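Flelden open day demo set – README

Last edited June 18, 2018, by Jessie Gillies

What this is

Episodes saved from the simulator station at the Flelden open day. Visitors sat down at the Doucette controls and drove a two-armed robot through a small virtual room. Chak-lun Ko ran the station, and Adanech Sisay wrote the export script. I was asked to clean up the result and write this card. I was at the event for the whole afternoon and was less impressed than the handout hoped I would be.

Contents

episodes/ – 323 episodes, one folder each
notes/ – my notes and Chak-lun's, not merged
scene/ – room file and furniture meshes
index.csv – episode number, operator type, length, end state

The handout gives the total as 2,177. That figure counts every press of the reset button. Please stop quoting it.

How it was collected

Each visitor got 5 minutes. Around 50 of the episodes were driven by staff between visitors, and those are the smooth ones. They are marked "staff" in the operator column. Leave them out if you want to know what a newcomer can do with these controls. The clips that played on the big screen in the lobby all came from the staff group, and the presenter did not mention it.

End state

"Success" was set by the person at the station, by eye. Chaltu Adugna and I went back over part of the set and disagreed with the label often enough that I would not train or report on it. "Timeout" is reliable. "Abandoned" can mean the visitor gave up, or that a child wanted a turn.

The room

One room, one layout, one lighting setup. It has a wooden door, a plank floor, a white cube shelf with nothing in it and a tripod on splayed legs.
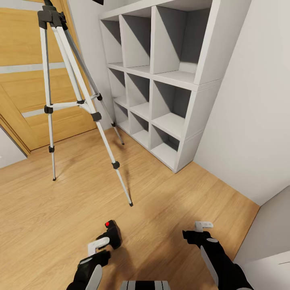 The speaker told the crowd that skills learned this way would carry over to "any home." I asked which homes had been tried. The answer was that the Cullesier arm had been tested in the lab next door, and I have seen no results from that. Treat this as simulator data and nothing more.

Known problems

– Contact forces were logged with the wrong sign until Ayana Abdella caught it. Early episodes are not corrected.
– Some episodes start before the arms have settled.
– The Mullix converter drops the last step of every episode.

Questions

Script and format: Adanech. Labels: me. Claims in the handout: ask whoever wrote the handout.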